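4.2 Where people fold, and what they fold on

I went into this part of the study thinking the folding method would be the big story. I'd read my Kermani, I had my diagrams of the thirds fold and the roll, and then I spent most of August looking at tabletops. Of the 60 people who kept a laundry diary for us, 40 did their shirts on a surface that had some other job the rest of the day (a desk, a dining table, in one case a piano bench!), and their notes are full of the stuff they had to shove out of the way first.

Leen Kanaan, who coded the diaries with me, started calling this the "back row." People rarely clear a table completely before they fold. They push things to the far side, lay the shirt down in the space that opens up, and get on with it. Scissors, pens and notebooks kept turning up in the back row, and so did zip bags of clothes that had already been sorted. I loved this, because it means the folding area gets set by the clutter, and the shirt has to fit whatever is left over.

Cloth covers came up a lot too. Our Bundgaard diarists wrote that a T-shirt stays put on a covered table and skates around on a bare one, so they could smooth it once and leave it alone. I'm a bit careful with that, as we didn't measure slip at all, but it matches what I feel at my own kitchen table. Figure 6 has a covered table of this kind, with a short-sleeved shirt laid out flat and the back row along the far edge.
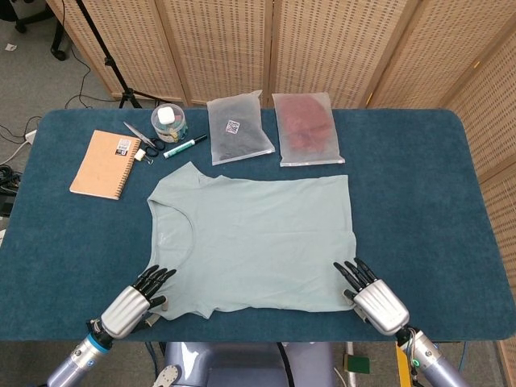
Figure 6. Pale green T-shirt spread on a cloth-covered table, with stationery and bagged clothing behind it.

The other thing the diaries kept bringing up was which way the shirt faces. Fikri Krishnan had guessed that most folders would put the collar away from them, the way the store guides do it. Plenty of ours laid it sideways, collar to one hand and hem to the other, and several said they'd never thought about it until we asked. Sideways takes up more width and less depth, so it goes nicely with a crowded back row. I come back to this in Section 5, where the Skisutari households (much smaller tables, much bigger shirts) make the pattern a good deal messier.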